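**Subject:** Re: [grevano-dev] marker pose jumps when one face drops out

Zbigniew Wróbel wrote:

> On the 718 build I still get a jump in the gripper pose whenever the cube turns and the tracker goes from two visible faces to one. It's small, but the planner sees it as real motion and the replay twitches. Is anyone else getting this, or is it my calibration?

Hi Zbigniew, hi all,

It's not your calibration! I can reproduce it on our setup in Bostow, and I'm pretty excited, because I think I finally understand where it comes from. The solver fits each face on its own and then averages. When a face goes away, the average snaps over to whatever the other one believed all along. So I threw the averaging out and now fit one rigid cube to every corner we can see – two faces or one, same model, same origin.

I tried it on the tray task, both grippers up over the white table, with the burner and the little bottle left in place so the planner has something to avoid.
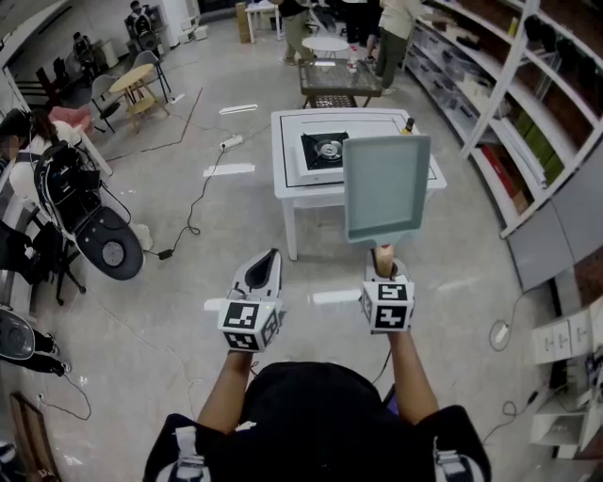

## What changed in the branch

- `cube_fit` takes all corners at once and carries the last good pose as a prior.
- The prior fades out over 3 frames. With 2 it still twitched for me.
- Grevano's replay tool reads the new pose stream without changes (lovely surprise).

I ran 26 recordings through it and the face-switch jump is gone in all of them. Fast wrist turns still smear the corners, and I have no good answer for that yet. Maybe the Brimano filter could help there?

## What I'd love from you

Could you run your worst recording through the branch and send me the pose log? The left and right cubes have separate config entries now, so please check both before you start. I'd like to merge in May if nothing ugly shows up.

Grabowska folks, your planner patch is next on my list – I haven't forgotten it!

Cheers from Bostow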